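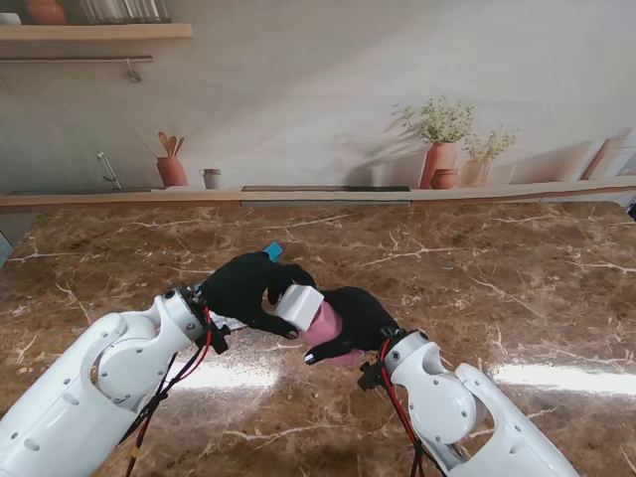 How do you keep opened packets sealed on a stone worktop without marking the stone?

Fold the top over twice, press the air out, clip across the whole width of the fold, and wipe the underside before you put it down. The rest of this thread is detail.

Context: kitchen in Skendudholm, polished brown marble, pale veins. I reorganised the dry goods on Thursday, October 22, 2020 and took notes. Several people asked for them after my post on shelf liners, so they're going up in no great order.

Clips first. A bag clip is a hinge, a jaw and a catch. The jaw has to be longer than the fold is wide. If it's shorter, the uncovered corner opens a little every time the packet is handled, and you've bought a decoration.

Fold before clipping. A clip over a single layer of film relies entirely on the jaw being straight, and cheap jaws bow in the middle. Two folds give it something to bite on.

Don't clip over a tear. Cut the packet straight across below the tear and fold the clean edge. You lose a strip of packet, no loss.

Don't clip over the date either. If the date is printed near the top and you've cut it away, write it on tape and stick the tape on the body of the packet.

Crinkly plastic film holds a fold badly. Paper holds a fold well and a seal badly. Foil laminate does both, so if you only own a few clips, the foil ones can manage with a rubber band and the plastic ones get the clips.
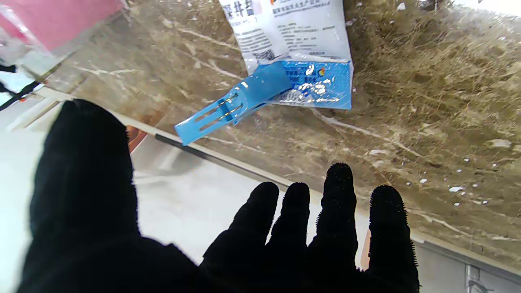 The other variable is where the weight sits. With the contents shaken down and the packet lying flat, the fold is under no load. Stand the same packet up on a soft bottom and it slumps, the fold twists, and the clip slowly walks off the end.

So: flat for half-empty packets, upright only when they are full enough to hold themselves up or have a gusset.

Flat packets take up more counter. I accept that while I'm cooking. Afterwards they go in a drawer, clip side facing out.

Hinges fail before jaws do. Moulded one-piece clips whiten at the bend first. When you see the whitening, demote the clip to cables or pegging tea towels. It'll go within the month.

I had 26 clips at the start of the day. Seven had whitened hinges and were retired. I didn't replace them. Nineteen is more than I have opened packets, which is the correct direction for the error.

Now the stone. Marble is mostly calcium carbonate. Acids react with it. A ring from vinegar, lemon or wine on polished marble is usually an etch, meaning the polish has gone from that patch and the surface scatters light differently. Wiping won't bring it back.

A stain is a separate fault. Something has soaked in and changed the colour. You see an etch by looking across the surface towards a light. You see a stain from any angle. Check which one you have before you buy anything.

Dark, busy marble hides stains well and etches badly. Every ceiling light shows up in the polish, and any dull patch breaks the reflection. Useful for inspection, annoying at dinner.

Inspection method: lights on, crouch slightly, move your head until the reflection slides over the area you care about. If the edge of the reflection stays crisp, the polish is fine there. Repeat for the strip along the front edge, where most of the leaning and dragging gets done.

Packets are low risk for etching. The risk is grit. Sugar, salt, rice dust and anything else caught under a packet gets dragged when you slide it. Salt and sugar are softer than people fear, but whatever came in with the shopping may not be. Lift, don't slide.

Clips scratch less than you'd think. A plastic jaw is softer than the stone. Wire clips and bulldog clips are steel and I keep them away from the counter altogether.

Cleaning: warm water, a drop of washing-up liquid, soft cloth, rinse with a second cloth, dry with a third. The drying matters most on polished stone. Hard water leaves limescale, and limescale can't be taken off marble with a descaler without taking marble too.

I use a Dratent cloth for the drying. It's a plain flat-weave thing. Any flat weave will do. Loops leave lint along the sink edge.

Sealer: an impregnating sealer slows down staining and does nothing about acid. If a tradesman says otherwise, ask him to leave a slice of lemon on his own sample overnight.

Water drop test for the sealer. Put a few drops on the stone, wait, wipe, look for a darker spot. If it has darkened, the sealer is due. I do mine every January, when there's nothing else on.

Next: decanting. I do less of it than I used to.

Reasons to decant: the packet won't reclose, the contents clump, or you need to scoop and the packet is too narrow for the scoop. Wanting the shelf to match is a reason too, only not one I can measure.

Reasons to leave it in the packet: the cooking instructions are on the back, the allergen list is on the back, or you buy it once a year. If the packet is printed in a language half your household doesn't read, photograph the back or write the useful bit on tape. I have a QR code on one or two of them and have yet to find one worth scanning.

Shape of container. Rectangular beats round in a drawer, since round ones waste the corners. Rounded internal corners are easier to wash than sharp ones. A very sharp internal corner keeps a line of powder in it for ever.

Clear beats coloured. You want to see the level without opening it. Each opening swaps the dry air inside for kitchen air, and my kitchen sits at 60 per cent humidity on an ordinary evening.

Rigid walls beat thin ones for anything with a press-on lid. If the wall flexes when you squeeze, the lid lifts on the long side. Test it empty in the shop: squeeze the middle of the long walls and watch the rim.

Fill level. Fuller is better for keeping and worse for scooping. Fine stuff packed right up to the walls needs a spoon with a flat front, or you leave a ridge all the way round.

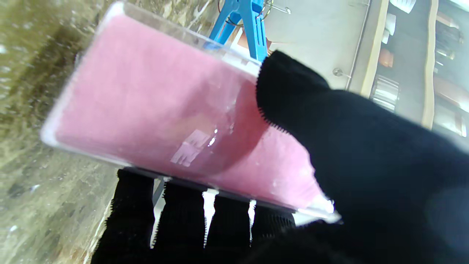

Clear rectangular box, pink contents, filled almost to the walls.

Label the end of the box, never the lid. Lids get swapped. Ends don't.

Two lines on the label: what it is, and the date from the packet. I used to add the date of decanting and never once consulted it.

Don't top up. Finish the old, wash, dry completely, refill. Topping up puts the oldest material at the bottom permanently.

"Dry completely" means lid off overnight. A tea towel gets you most of the way and the remaining film of water is enough to cake the first layer.

Where to buy. The boxes came from Jeon, bought singly, in one size. The drawer insert is a Wokano and it fits with a small gap at the back, which I've left as a gap. Neither firm knows I exist.

If you're buying boxes, measure the inside of the drawer, including the runner side, with the drawer open to its stop. The usable width is at the narrowest point. I measured at the front the first time and had to return a set.

A reply asks whether clipped packets can go in the freezer. They can. Plastic clips turn brittle in the cold and the hinge may snap if you open one straight out of the drawer. Give it a minute or use the wire tie from a bread bag.

Another asks about magnets, i.e. clips with a magnet on the back, hung on the fridge door. Fine for a light packet. A heavy one slides down in stages every time the door shuts.

Someone wants to know if I'd choose polished marble again. Honed, probably. An etch on a honed surface is much harder to find. I do like the veins though, and they look flatter without the polish, so ask me after the next lemon.

Correction to the fold post above: two folds for plastic film, one for anything with a built-in zip. Folding a zip over twice puts a crease in the track and then the zip leaks at the crease.

Shelf liners are still in the older thread. I haven't changed my mind about the cork.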